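Visit Report: Open Day at the Ternulov School of Hair and Makeup, Caddale

Prepared for the teaching staff of the Rana Beauty College by Theano Kontogiannis, Program Lead for Makeup

Background

The Ternulov School opened its Caddale building to schools, salons, and prospective students in October. Rana Beauty College was invited to send representatives, and the visit was made by the Program Lead for Makeup, Andor Barta from the hair department, and Pallavi Semwal, who is responsible for our printed course materials. The main purpose was to see how Ternulov teaches its foundation year, and in particular how it uses books and step-by-step guides alongside live demonstration. Our own first-year manual is due for replacement, and the department had asked for a comparison before any new text is ordered.

The day ran from 9:30 a.m. until the middle of the afternoon. The host told us that around 400 people had registered. The ground floor was crowded for most of the morning, and some of the short sessions were repeated to allow for this.

Arrival and welcome

Visitors signed in at a desk inside the main entrance and were given a printed program and a floor plan. The floor plan was accurate but did not show which sessions needed a ticket, and our group missed the first brow shaping demonstration for this reason. It was repeated before lunch.

The welcome was given by Tincuța Buzatu, head of the school. She described the foundation year as a course in looking before it is a course in applying. Students spend their opening weeks on skin types, face shapes, and color, and do not work on a client until the tutor is satisfied with their written face charts. Ms. Buzatu acknowledged that this is unpopular with students who arrive with a good deal of practice behind them from home. She said the school had tried a faster start for such students and had gone back to the present arrangement after one intake.

Base and skin preparation session

The first session we attended was led by Babita Vashisht, who teaches skin preparation and base makeup. It was held in one of the practice rooms on the upper floor, a long room with mirrors down both sides and daylight from the north. The adjustable lamps at each station can be switched between a warm and a cool setting. Ms. Vashisht asked the student models to remain seated while the lamps were changed, and the difference in how a foundation shade matched at the jawline was plain from the back row. Our own practice room has only the one setting, and this is a point the department may wish to raise in the next equipment request.

The technique shown was a thin base built up in layers with a damp sponge, with concealer applied after foundation and only where needed. None of this departs from what we teach. The pace, however, was much slower than ours. Ms. Vashisht stopped at the end of each stage and asked students to write a line on their face chart before going on. She explained afterward that the chart is marked along with the finished look, and that a student whose result is good but whose chart is blank will be asked to repeat the exercise.

Visitors asked about hygiene at shared stations. Products in jars are scraped onto a palette with a clean spatula, mascara is applied with disposable wands, and brushes are washed at the end of each class by the student who used them. Cleaning sheets are kept at the sinks and initialed. We were shown a completed sheet and it was in order.

Hair session

Mr. Barta attended the hair sessions and has supplied the following notes.

The hair floor teaches setting, braiding, and pinned styles in the foundation year. Cutting is left to the second year. The session on finger waves was the strongest of the day. The tutor worked on a practice head turned away from the audience, so that everyone saw the hands from the same side as the person doing the work. Mr. Barta considers this a better arrangement than the one used at Rana, where students stand opposite the tutor and must reverse each step in their heads.

The braiding session was less successful. Three braids were covered in a short time, and several visitors who had been invited to try them were still on the first when the tutor moved to the last. The handout did not help, as the drawings had been reduced to fit a single page and the sections of hair could not be told apart.

Students leave the foundation year with a set of practice notes on each style, written in their own words. Mr. Barta read several of these with the students' permission. The best were clear enough to work from. Others were little more than lists of pins and products.

The library and the course text

The library was of particular interest to our group. It holds 500 titles on hair, makeup, skin, and stage work, with a further shelf of pattern sheets and old magazines kept for reference. Students may borrow one book at a time. Novels and general reading are not stocked.

The set text for the foundation year is the Furnurlow Guide to Makeup and Hair, which the school compiled itself and prints locally. Ms. Semwal was allowed to spend the late morning with a copy, and her findings are summarized below.

The guide begins with tools and goes on to skin, eyes, lips, and hair, in that order. Each technique is given a double page, with the written steps on the left and photographs on the right. The book is bound so that it lies flat at a station, and the cover wipes clean. These are small matters, but our present manual does neither, and students have complained about it for several years.

The writing is direct and free of jargon. A term such as "cut crease" is explained the first time it appears and again in a word list at the back. The eye section is the fullest and includes pages on hooded and deep-set eyes, mature skin, and working around glasses. The photographs show models with a good range of skin tones, and shade advice is given for each.

There are weaknesses. The section on lips is thin, and the advice on correcting an uneven lip line is out of step with what was being taught in the practice room on the same day. The hair section assumes straight or loosely waved hair almost throughout. Ms. Semwal raised this with Ms. Buzatu, who said that new pages on curly and coily hair are being written and will be added at the next printing. No date was offered. Ms. Semwal's view is that the guide could not be adopted at Rana until those pages are available.

Student work and afternoon program

Lunch was served in the student common room, and visitors were free to talk with students without staff present. Those we met were positive about the tutors and candid about the workload. The cost of the starter kit was mentioned more than once. The school sells a complete kit at enrollment but accepts equivalent items that a student owns already, provided that a tutor has checked them. One student said she had replaced only her brushes and an eyelash curler.

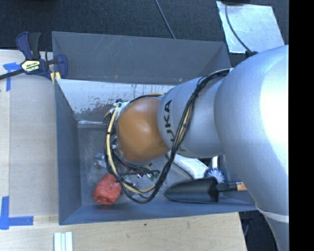 The afternoon opened with a display of final looks by three students from last year's foundation group. Each had been given the same written brief, for an evening look that would hold through a long event, and each had answered it differently. The most accomplished combined a soft brown eye with a low rolled bun, and the student was able to explain every choice she had made, including a change of lip color late in the process. Her face chart was pinned beside the station with the earlier color crossed out and the new one written in.

A question period followed. Much of it concerned fees and start dates, which are set out in the school's prospectus and are not repeated in this report. A salon owner asked how graduates coped with the speed of commercial work after such a deliberate first year. Ms. Buzatu replied that timed practice begins in the spring term and that salons sometimes find new graduates slow for the first few weeks. Our group found this a fair answer.

Points for the department

The following matters are put forward for discussion at the next staff meeting.

Written face charts should be considered for all first-year makeup classes, to be marked with the finished look. Mrs. Kontogiannis will prepare a draft chart.

Practice heads should be turned to face away from students during hair demonstrations. This requires no expense and Mr. Barta intends to begin with the next group.

The lighting in the practice room should be reviewed, with a quotation obtained for lamps offering both warm and cool settings.

The Furnurlow guide should not be ordered at present. Ms. Semwal will write to Ternulov to ask for sight of the new hair pages when they are ready. In the meantime she recommends that any replacement manual lie flat, carry a word list, and give each technique its own double page - the last of these being the feature our students would be most likely to use.

Ternulov has offered to receive a small group of our students for a day in the spring term. Staff who wish to accompany them should give their names to Mr. Barta. The borrowed copy of the prospectus and the braiding handout are in the staff room, in the tray beside the kettle.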